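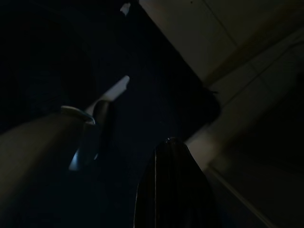 Can a robot do your chores?

A dishwasher is a machine that does one chore. It stays in one spot, and you load it yourself. A robot that helps all over the house has a much harder job. It has to find things, reach them, and hold them without dropping or squashing them.
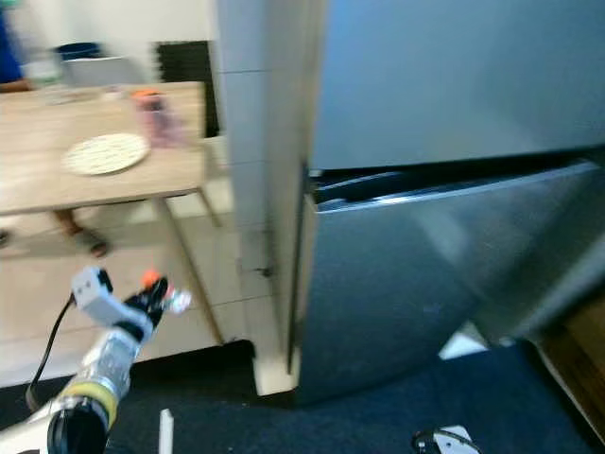

Reading time: 2 minutes

Think about a refrigerator door. You pull it open without thinking. A robot has to work out where the edge of the door is, how hard to pull, and how far to back up so the door doesn't bump into it. If it pulls too softly, the door stays shut.

Tables are tricky too. A plate is flat and wide, and a bottle is tall and can tip over. Clear plastic is hard for a robot's cameras, which may see right through it.
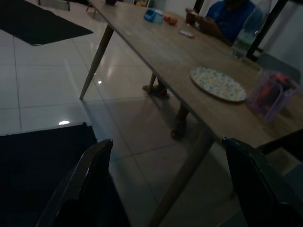

Ifeoma Akande wrote to us that her family would be happy with a robot that only cleared the table, even if it took 200 tries to learn. She may have to wait a while - learning one kitchen doesn't mean a robot can manage the next one.

Robots also have to be careful near people. A person can move a hand or a foot at any moment, and the robot must notice and slow down or stop.

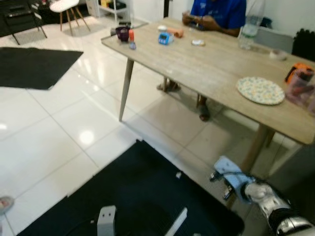 So the answer for now is "some chores, sometimes." Robots can pick up many objects and put them down somewhere else. They are slow at it, and they still make mistakes - so you will be setting the table yourself tonight.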